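Robot club thread, September 7, 2019. Posting this in pieces as I get time.

**1.** We're back in the room at Wultville after the summer break. Same arm as last year, same two-finger gripper, new group of students. The project this term is a shelf picking task: the arm has to find one item among several, take hold of it and put it in a bin.

**2.** The team name is Vullent. It came from a typo in the sign-up form and the students voted to keep it. I'm the one who helps with wiring and fills out the paperwork. Nikola Ivanov runs the software side and Selma Shehu handles the mechanical side.

**3.** We're entered in the Stoyanova meet again. The rules came out in July. Each team gets 11 minutes per run, and you can be asked for any item on the list. Last year we lost most of our time waiting for the arm to make up its mind, so that's where the work is going.

**4.** First job was the wrist camera. It rides with the gripper, so whatever the arm is looking at is always sliding past at an angle. The students had been testing their code on sharp pictures taken with a phone from straight in front. It did very well on those. Then they ran it on what the arm records. 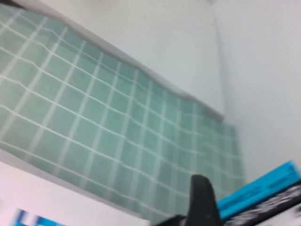

**5.** The item finder got 73 percent right on the phone pictures and a lot less on the wrist ones. Nikola had them sit down and sort the wrist recordings by hand before changing any code. It took two full meetings and there was some complaining.

**6.** What they found was mostly blur. When the arm moves fast, printing on a package smears and the text reader gives up or guesses. Big patterns hold up better. A grid can still be picked out in a shot where you can't read a single word.

**7.** So there are two ideas on the board now. One group wants to slow the arm down near the shelf. The other wants to leave the speed alone and have it stop briefly to take a look before it picks. Each group is writing up a test plan. I asked for one page and got four from the second group.

**8.** Selma's point was that both plans cost time, and we should measure how much before arguing about it. She has a stopwatch sheet taped to the door. Please use it and write legibly.

**9.** Grip is a separate problem. Flat boxes lying on top of each other are hard because the fingers want to take both. Pesach, our practice program, only knows how to come straight down. We're adding a sideways approach, which means redoing the limits on the wrist joint so it doesn't twist its own cable.

**10.** We did twist the cable once already. It's fine. There's a spare in the gray drawer and a third on order.

**11.** We now have 955 labeled pictures from the wrist camera. The labels are in the shared folder, one file per student, and your initials go in the file name. If you labeled something "unknown," leave it that way for now. Nikola will go through those with you.

**12.** Someone asked if you need to know how to code to join. No. We need people on the labels and on the bin mount, and Selma can teach you the tools for the mount in an afternoon. You do need a signed safety form before you stand inside the tape.

**13.** Next meeting is speed tests. Bring a laptop if you have one, closed shoes, and boxes from home with print on them, any size up to a cereal box. Empty is fine.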